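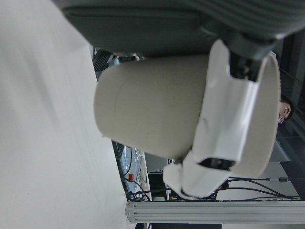

4.2 調達範囲の確定

双腕把持作業セルの調達計画では、アーム本体の価格よりも、手先部とその周辺品の扱いが見積総額のばらつきを支配した。本節では、Branville拠点における更新計画を対象に、調達範囲の区切り方と費目の割り付けを述べる。対象作業は軽量容器の把持と受け渡しである。図1に示すベージュ色のカップのような円筒形の対象では、指の広い平面が側面に当たり、鉤状に曲がった先端が下縁に回り込む。この接触形態を前提とすると、指部は把持対象に応じて交換する部品として扱うのが妥当であり、アームと同じ固定資産には含めず、消耗・交換品として別枠に計上した。指とグリッパ本体の間の関節部、ならびにこれを留めるねじとブラケットは、指部と同一の見積行に置いた。

調達リストは最終的に124品目となった。内訳の分類は、(a) アームおよび制御装置、(b) 手先部、(c) 架台と天板、(d) 電源・配線・安全機器、(e) 計算機および表示装置、の五区分である。区分ごとに責任者を定め、見積の取得はMacBrayneが(a)と(b)、Munroが(c)から(e)を分担した。区分の境界に位置する品目、例えばケーブルの引き留め具やコネクタは、物理的な取り付け位置を問わず(d)に統一した。初版のリストではこれらが(a)と(d)に重複して記載されており、合計額が過大に算出されていた。

手先部については、JemidoraおよびTrenthorpeの二社から見積を取得した。Jemidoraの見積は手先部一式を単一行で示す形式であり、指部の単価が分離されていない。Trenthorpeの見積では指部、関節モジュール、取付ブラケットがそれぞれ独立した行となっている。両者をそのまま比較すると単一行の見積が安価に見えるが、指部を一組追加した条件で再見積を依頼したところ、順位は逆転した。再見積の依頼文には、納入形態、予備部品の最小発注単位、修理返送時の送料負担の各項を明記し、回答様式も当方で指定した。

サイト内検索 キーワードを入力 検索 詳細検索

多指ハンドを採用する場合には、指の関節ごとに部品が存在するため、予備品の算定が平行指の場合と異なる。本計画では、関節モジュールを単位とする予備品率を設定し、指先のパッドは別途の行とした。指先パッドは摩耗の進行が関節より早いと想定し、交換間隔を累積稼働700時間に置いた。この値は設計時の仮定であり、実測に基づくものではない。稼働時間の記録は制御装置側のログから取得し、年度末の発注量に反映させる。 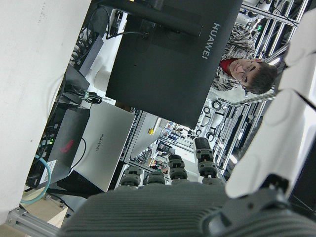

予備品率を手先部全体に一律に適用する方法も検討したが、採用しなかった。一律適用では、故障頻度の低い取付ブラケットまで同率で在庫することになり、保管費が増える一方で、不足しやすい部品の充足には寄与しない。関節モジュール単位の管理は台帳の行数を増やすものの、発注担当者が参照する列は品番、保有数、発注点の三つに限られ、運用上の負担は小さいと判断した。

計算機および表示装置については、既存品の転用を原則とした。ノート型計算機とモニタは作業セルに専有させず、部門共用資産の貸出として扱う。これにより(e)の新規購入額は抑えられるが、更新時期が本計画の償却期間と一致しない問題が残る。そこで、貸出機が引き上げられた場合に備え、代替機の購入枠として4,000ポンドを計上した。モニタアームは机側の付帯品とみなし、(c)に含めた。

4.3 配線および電源の見積漏れ

図3は対象セルの作業面である。薄い灰色の天板を挟んで双腕が対向して入り、紙コップの一方は卓上に立ち、他方は右側の黒いハンドに横向きで保持されている。計画上注目すべき点は、天板上よりもその手前側にある。橙色のスイッチを備えた黒い電源タップが二つ、黒色ケーブルの束の中に置かれ、その傍らに小型のアダプタがある。右下には赤い非常停止ボタンを有する水色の制御箱が位置する。これらはいずれもアームの見積書には記載されない品目であった。

初版の計画では、電源タップとアダプタを部門の事務用品費から支出することとし、セルの予算に計上していなかった。しかし、この扱いではセルを別室に複製する際の所要額が算出できない。改訂版では、事務用品費との二重計上を避けたうえで、該当品目をすべて(d)に移した。配線関係の追加額として3,000ポンドを見込み、ケーブル長の余裕分、結束材、ならびに腕に沿わせるケーブルの交換分をこれに充てる。

ケーブル長の算定には注意を要する。関節の可動範囲を確保するため、腕に沿うケーブルには弛みを持たせる必要があり、直線距離に基づく見積では不足する。本計画では、腕の基部から手首までの経路を最大伸展姿勢で測り、各関節における弛みを加算した。天板下の配線は、将来の架台移設を考慮し、コネクタで分割可能な構成とした。分割点を増やすとコネクタの費用が増加するため、分割は腕の基部と制御箱の二か所に限定した。 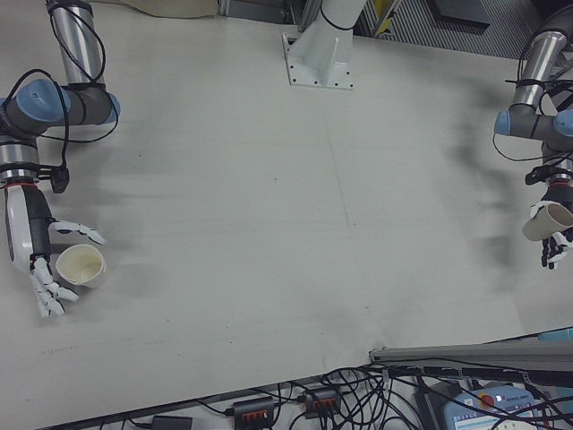 4.4 発注時期と支払条件

発注は二段階に分割した。第一段階では納期の長い(a)および(c)を発注し、第二段階で(b)、(d)、(e)を発注する。(c)を先行させるのは、架台の基部プレートの穴位置が確定しなければ天板の加工図を発行できないことによる。第一段階の見積は2025年8月9日付で締め切り、以後の価格変更は差額申請として処理した。第二段階の発注期限は12月とし、会計年度の締めに先立って検収を終える日程を組んだ。

支払条件については、Hwangが提示した分割払いを(a)に適用した。納入時と検収後の二回払いであり、検収の条件は無負荷動作の確認および非常停止の作動確認とした。把持動作は検収条件に含めていない。把持の成否は手先部に依存し、手先部は第二段階の発注対象であるため、これを(a)の検収に含めると支払期日が他社の納期に左右される。把持を含む総合確認は、全区分の納入後に拠点側の作業として実施する。

保守契約は初年度の費用から除外し、翌年度の経常費に計上した。ただし、制御装置の保守は(a)の供給者に限られるため、契約単価の上限を発注書に付記した。手先部の保守は契約によらず、前節までに述べた予備品の在庫で対応する。なお、修理返送中の代替ハンドの貸与については、本稿執筆時点で両社の回答が揃っておらず、費用には算入していない。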